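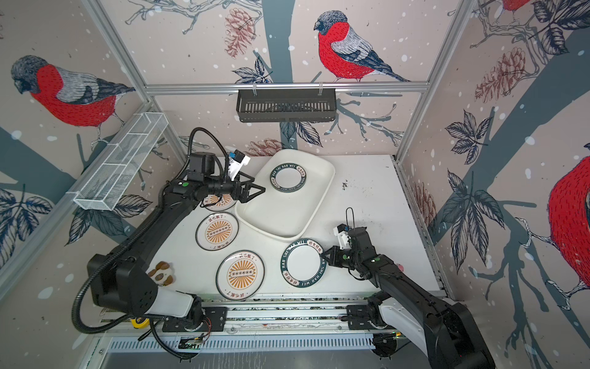

Rhydian Ifans wrote in to ask whether the Hevonby portable screen stays flat outdoors. It does, on level ground. We used it in March for a cast screening of a short comedy, with 66 guests seated in the Lindsay courtyard. The frame locks at 3 heights, the lowest too low for anyone behind the second row.
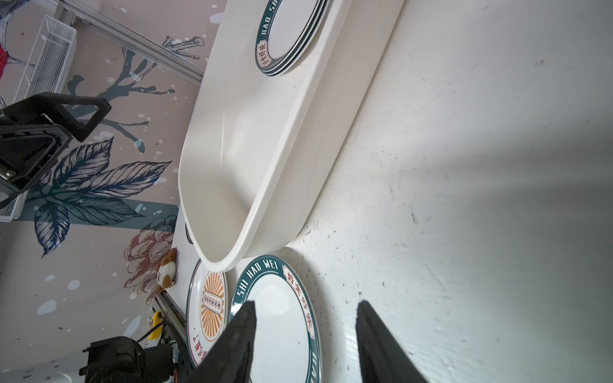
Picture brightness is even to the corners. The fabric creases if folded, so roll it. Setting up took two people 7 minutes. At 3,799 it costs more than the Flikus, which has weaker legs but a better bag.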